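Memory module installation (desktop computers)

Memory module installation is the fitting or replacement of random-access memory (RAM) in the slots of a desktop computer's motherboard. It is among the most common jobs in computer repair and refurbishing, and usually takes a few minutes once the case is open.

Modules and slots

Desktop memory is sold on narrow circuit boards known as dual in-line memory modules, or DIMMs. One long edge carries metal contacts, and a notch in that edge keeps the module from going in backwards. The notch sits in a different place for each generation of memory, so a DDR2 module will not fit a DDR3 slot.

Slots are grouped in a bank near the processor socket. Many boards colour the slots to show which ones form a pair. Latches at one or both ends of each slot lock the module in place.

Procedure

The computer is shut down and unplugged, and the side panel is taken off. Towers are normally laid on their side so that the motherboard faces up and the technician can press straight down on it. Cables crossing the slots are moved out of the way — on older machines this often includes the ribbon or SATA cables running to the drive cage.

The latches are opened, the notch is lined up with the key in the slot, and the module is pressed down evenly until the latches close.
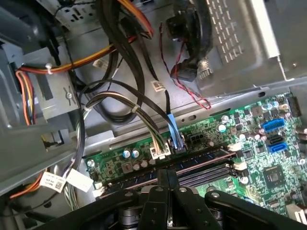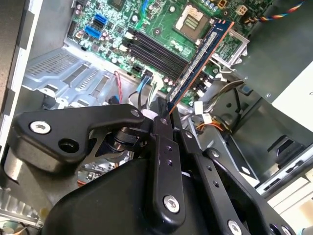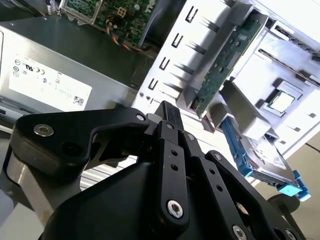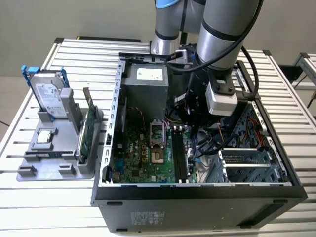

Static discharge can damage memory without leaving any mark. Technicians commonly wear a grounded wrist strap, or touch bare metal on the chassis before handling a module. Modules are held by the edges and kept in antistatic sleeves when out of the machine.

Faults

A module that is not fully seated is the usual cause of a computer failing to start after the work. Most boards signal the fault with a series of beeps. Reseating the module often clears it. Dust in the slot and mixed module speeds are other frequent causes.

In refurbishing

Ghazal Ebrahimi's repair manual for the Irnon workshop treats memory as the first part to check in any donated tower. The workshop sorted 600 machines in one season and kept 400 for reuse. In 37 of those the only repair needed was to reseat or replace a module. Amirhossein Vahidi later added a chapter on salvage — sorting pulled modules by generation and capacity, then labelling each sleeve.

See also

Motherboard
Power supply unit
CPU socket

Last revised Oct 27, 2015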